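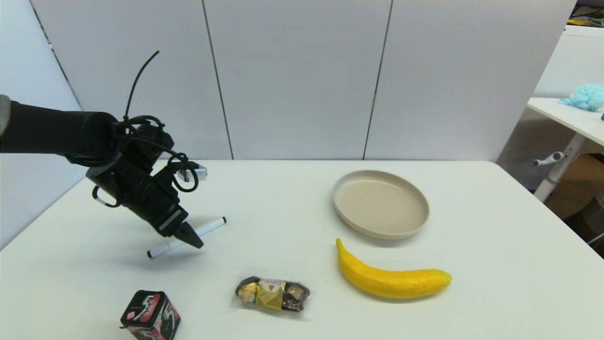 흰색 상판 책상, 누렇게 뜬 얼룩이랑 펜 자국 어떻게 관리하세요?

브라노라 살림 게시판 > 가구와 수납
조회 1372
5월 6일 수요일

콩나물시루

안녕하세요, 늘 눈으로만 읽다가 처음 글을 남겨 봅니다. 글이 좀 길어질 것 같은데 너그럽게 봐 주세요.

작년 11월에 이사하면서 거실에 큰 흰색 책상을 하나 들였어요. 제품 이름은 하시미 거실 책상이고, 표면은 광이 거의 없는 무광 흰색입니다. 원래는 식탁을 치우고 그 자리에 놓은 거라서 아이 숙제도 하고, 저는 가계부도 쓰고, 주말이면 빵도 먹고, 온 식구가 하루 종일 붙어 있는 자리가 되었어요. 처음 들여놓았을 때는 집이 얼마나 환해 보이던지, 남편이랑 불도 안 켜고 한참을 앉아 있었답니다. 그 전에 쓰던 게 짙은 밤색이라 더 그랬던 것 같아요.

그런데 반년쯤 지나니까 슬슬 속이 상하기 시작하네요. 제일 눈에 띄는 건 펜 자국이에요. 아이가 종이 밖으로 삐져나가게 색칠을 하는데, 수성은 물티슈로 닦이지만 보드마카랑 유성펜은 희미하게 그림자처럼 남아요. 닦고 나서 정면에서 보면 괜찮은데, 저녁에 등을 켜고 비스듬히 보면 작년에 그린 공룡이 아직도 보입니다. 그리고 제가 커피를 놓는 오른쪽 자리에는 동그란 자국이 생겼는데 색이 누르스름해요. 커피 물인지, 뜨거운 컵 때문에 변색이 된 건지 저로서는 구분이 안 돼요.

매직블록을 써 봤더니 펜 자국은 확실히 연해지더라고요. 그런데 문지른 자리만 살짝 반들반들해진 느낌이 들어서 겁이 나서 그만두었어요. 친정어머니는 치약으로 닦으면 된다고 하시고, 언니는 절대 치약 쓰지 말라고 하고, 두 분이 가족 대화방에서 한참을 다투셔서 제가 여기까지 오게 되었네요.

여쭤보고 싶은 건 이렇습니다. 오래된 펜 자국을 표면 안 상하게 빼는 방법이 있는지, 누런 컵 자국은 아직 희망이 있는지, 그리고 앞으로 뭘 깔아 두는 게 좋을지요. 유리는 아이가 있어서 무섭고 투명 매트는 들뜬다는 후기가 많아서 망설이고 있어요. 흰 책상 오래 쓰고 계신 분들, 작은 이야기라도 좋으니 들려주세요. 미리 감사드립니다!

느티나무아래
추천 276

콩나물시루님 반갑습니다. 저는 흰 상판만 세 번째 쓰고 있는 사람이에요. 왜 자꾸 흰색을 사느냐고 물으시면 할 말은 없는데, 말씀하신 그 환한 느낌 때문에 결국 또 흰색을 고르게 되더라고요. 첫 번째 책상은 제가 닦다가 망가뜨렸고, 두 번째는 이사하면서 동생한테 갔고, 지금 쓰는 건 꽤 깨끗합니다. 그러니 첫 번째 책상의 희생을 생각하며 자세히 써 볼게요.

먼저 어머님과 언니분 말씀은 두 분 다 일리가 있어요. 치약에는 고운 연마제가 들어 있어서 자국이 지워지기는 합니다. 대신 무광 표면도 같이 조금씩 갈려요. 매직블록도 마찬가지고요. 반들반들해졌다고 하신 게 바로 그 현상입니다. 무광은 표면이 미세하게 거칠어서 빛이 흩어지는 건데 그 거친 부분이 눌리고 갈리면 광이 나거든요. 한번 생긴 광은 되돌리기가 어렵습니다. 저는 첫 책상에서 광 난 데를 맞춰 보겠다고 1000번 사포를 댔다가 손바닥만 한 얼룩을 접시만 하게 키웠어요. 사포는 제발 들지 마세요.

흰 상판은 무엇을 올려 두느냐에 따라서도 느낌이 많이 달라져요. 새하얀 그릇보다는 베이지나 연한 회색 쪽이 상판의 잔때를 덜 도드라지게 해 주더라고요. 뒤쪽 벽이나 칸막이 색도 은근히 영향이 있어서, 순백색 벽 앞에 두면 상판이 상대적으로 누레 보이고 회색 기운이 도는 배경 앞에서는 훨씬 깨끗해 보입니다.
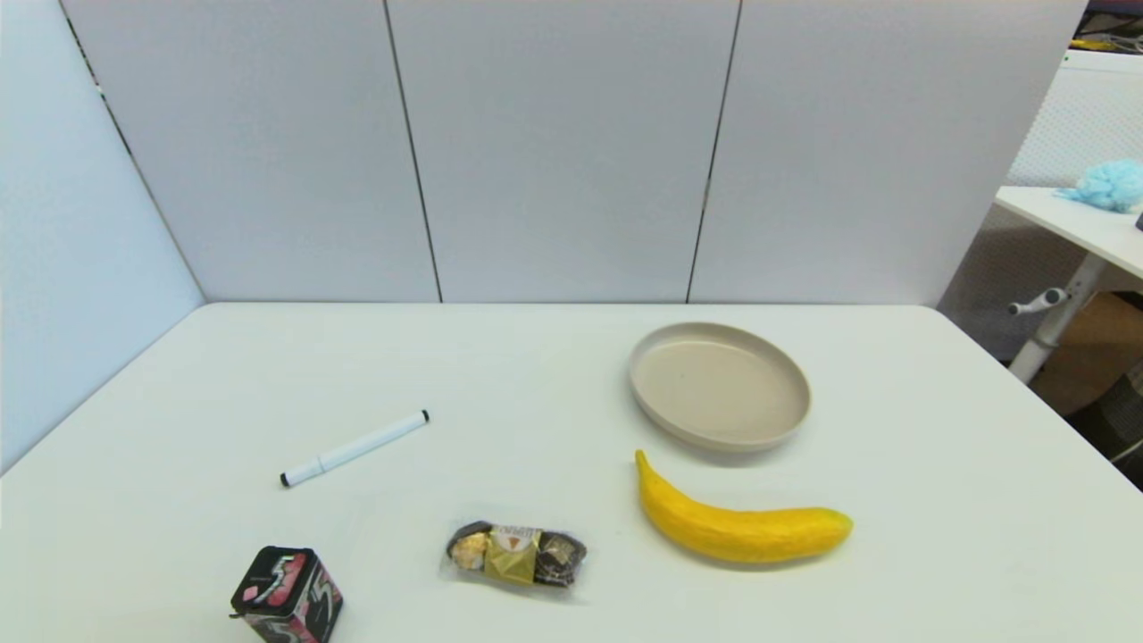
흰 상판과 연회색 칸막이, 그 앞의 베이지색 접시

그래서 제 생각에는 컵 자국이 정말 누런지부터 낮에 창가 빛으로 한번 보셨으면 해요. 저녁에 노란 전등 아래에서만 누렇게 보이는 경우도 있거든요. 낮에 봐도 누렇다면 아래 순서대로 약한 것부터 해 보세요. 저는 늘 이 순서를 지키고, 중간에 지워지면 거기서 멈춥니다.

1. 미지근한 물에 주방세제를 한두 방울 풀고, 부드러운 면 행주를 적셔 꼭 짭니다. 자국 위에 얹어 두고 오 분쯤 기다리세요. 이때 차 한 잔 드시면 딱 좋아요. 문지르지 말고 불린다는 생각으로요. 그다음 한 방향으로 닦고 깨끗한 물행주로 한 번 더 닦아 냅니다. 커피 물은 대개 여기서 많이 연해져요.

2. 남아 있으면 베이킹소다를 물에 묽게 개어서 자국에만 얇게 바릅니다. 되직하게 개면 알갱이 때문에 긁힐 수 있으니 흐르는 정도가 좋아요. 십 분 뒤에 젖은 행주로 떠내듯이 걷어 내세요. 하얗게 마른 가루가 남아도 걱정 마시고 물행주질을 두 번 더 하시면 됩니다.

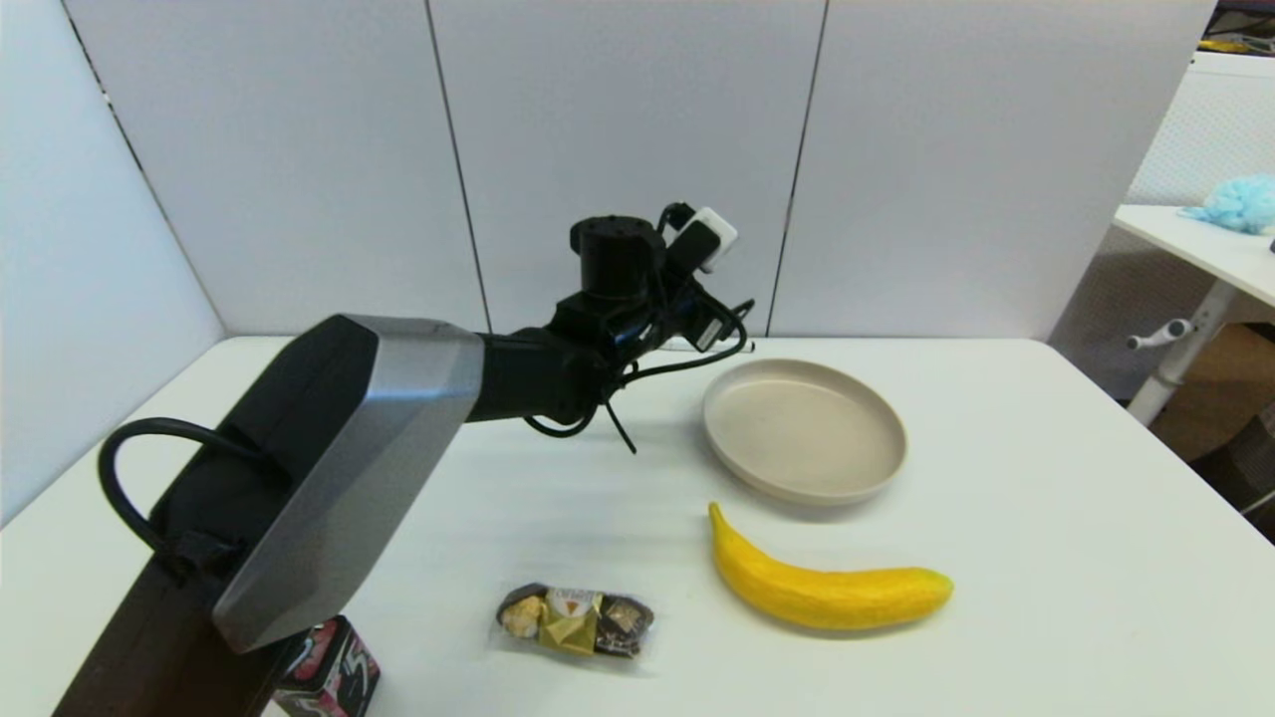
3. 펜 자국에는 소독용 에탄올이 제일 낫습니다. 화장솜에 조금만 묻혀서 톡톡 두드리고, 잉크가 솜으로 옮겨 오면 바로 새 면으로 바꾸세요. 같은 솜으로 계속 하면 잉크가 옆으로 번져서 연한 보라색 구름이 생깁니다(경험담이에요). 하시기 전에 꼭 상판 뒤쪽 모서리나 안 보이는 곳에 먼저 시험해 보시고요. 도장 마감이면 에탄올에 끈적해지는 경우가 있어요. 끈적해지면 그 자리에서 그만두셔야 합니다.

4. 보드마카 자국은 조금 재미있는 방법이 있는데, 오래된 자국 위에 새 보드마카로 덧칠을 하고 마르기 전에 바로 닦는 거예요. 새 잉크의 용제가 묵은 잉크를 녹여 줍니다. 처음엔 저도 손이 떨려서 못 하다가 작은 점 하나로 시험해 보고 믿게 되었어요. 칠판처럼 매끈한 상판에서는 잘 되고, 거친 무광에서는 반쯤 되었다고 말씀드릴게요.

5. 그래도 공룡이 남아 있으면, 저라면 그냥 두겠습니다. 우리 집에도 둘째가 여섯 살 때 쓴 제 이름 첫 글자가 희미하게 남아 있는데 지금은 지워질까 봐 그쪽은 살살 닦아요.

까는 것에 대해서도 적어 볼게요. 저는 상판 전체를 덮는 투명 매트를 써 보다가 걷어 냈습니다. 매트 밑으로 물기가 들어가면 안에서 얼룩이 지고, 여름에는 팔이 달라붙고, 무엇보다 들춰서 청소하는 게 일이었어요. 지금은 앉는 자리마다 작은 책상 매트를 하나씩 놓고 씁니다. 아이 자리는 볼트덴에서 나온 실리콘 매트인데 테두리가 살짝 올라와 있어서 물감 물을 엎어도 어느 정도는 버텨 줘요. 제 자리는 그냥 펠트고요. 컵은 무조건 받침 위에. 받침을 눈에 잘 띄는 진한 색으로 바꾸고 나서야 식구들이 쓰기 시작했습니다. 흰 책상에 흰 받침을 두면 다들 못 본 척을 해요.

하나만 더요. 실리콘이나 고무로 된 것을 상판 위에 몇 달씩 그대로 두면 닿은 자리가 누렇게 변할 수 있어요. 고무 발이 달린 스탠드나 저렴한 마우스 패드가 그렇습니다. 저는 주말에 청소기 돌릴 때 한 번씩 들어서 닦고 자리를 조금 옮겨 놓아요. 커피 놓으시는 오른쪽 자리에 혹시 고무 받침을 두셨던 적은 없나요? 만약 그렇다면 커피가 아니라 고무에서 옮은 색일 수 있고, 그건 속까지 물든 거라 잘 안 빠집니다.

해 보시고 어떻게 되었는지 꼭 남겨 주세요. 궁금해서 잠이 안 올 것 같아요.

귤껍질차
추천 57

저는 그냥 물파스로 지워요. 유성펜 싹 지워집니다. 냄새는 좀 나는데 창문 열면 돼요. 우리 집 건 이름 모를 인터넷 책상인데 삼 년째 멀쩡합니다. 비싼 거면 시험해 보고 하세요.

모과한알

윗분들이 좋은 말씀을 많이 해 주셔서 저는 컵 자국 이야기만 조금 보탤게요. 저도 똑같이 동그란 누런 자국 때문에 마음고생을 했는데, 세제로도 소다로도 꿈쩍을 안 하더라고요. 그래서 가구 수선하는 아단스라는 데에 사진을 보내서 물어봤습니다. 거기서 하는 말이, 가장자리만 진하고 가운데가 깨끗하면 음료가 말라붙은 거고, 동그라미 안쪽까지 고르게 누러면 열로 변한 경우가 많다고 해요. 저희 것은 안타깝게도 뒤쪽이었어요. 뚝배기를 올렸던 자리거든요. 네, 제가 그랬습니다.

열로 변한 건 닦아서 될 일이 아니라고 해서 처음에는 시트지를 붙일까 했는데, 흰색 시트지라는 게 또 종류가 어찌나 많은지 아무리 골라도 원래 상판이랑 색이 안 맞아요. 붙여 놓으면 그 자리만 새 옷 입은 것처럼 튑니다. 결국 길쭉한 리넨 러너를 사서 가운데로 걸쳐 두었더니 자국도 가려지고 분위기도 살아서 지금은 만족하고 있어요. 계절마다 바꾸는 재미도 있고요. 봄에는 연두색, 겨울에는 팥색을 깔아요.

그리고 아이 색칠할 때는 달력 뒷장을 추천드려요! 큰 벽걸이 달력 다 쓴 것을 모아 두었다가 뒤집어서 종이테이프로 네 귀퉁이만 붙여 주면, 스케치북 밖으로 나가도 다 거기에 그려집니다. 유성펜은 종이 너머로 배는 수가 있어서 두 장 겹쳐 주시면 안심이에요. 종이테이프는 그날그날 떼세요. 햇볕 드는 자리에 며칠 붙여 두면 끈끈이가 남아서 그걸 떼느라 또 고생합니다. 저는 끈끈이에 식용유를 살짝 발라 두었다가 세제로 닦았어요.

콩나물시루 (글쓴이)

세상에, 이렇게 정성스럽게 써 주실 줄 몰랐어요. 다들 정말 감사합니다. 느티나무아래님 말씀대로 어제 낮에 커튼을 걷고 봤는데, 컵 자국은 가장자리만 진한 쪽이었어요. 행주를 얹어 두고 기다렸다가 닦았더니 반 이상 연해졌습니다! 고무 받침은 둔 적이 없고요.

펜 자국은 책상 뒤쪽 모서리에 에탄올을 살짝 시험해 두었고 끈적이는 건 없는 것 같아서 이번 주말에 해 보려고 해요. 물파스는 남편이 무척 끌려 하는데 일단 말려 두었습니다. 달력은 다 버린 줄 알았더니 장롱 위에 작년 것이 있네요. 공룡은 아이한테 물어봤더니 지우면 안 된다고 해서, 그 옆에 있는 낙서만 지우기로 했어요.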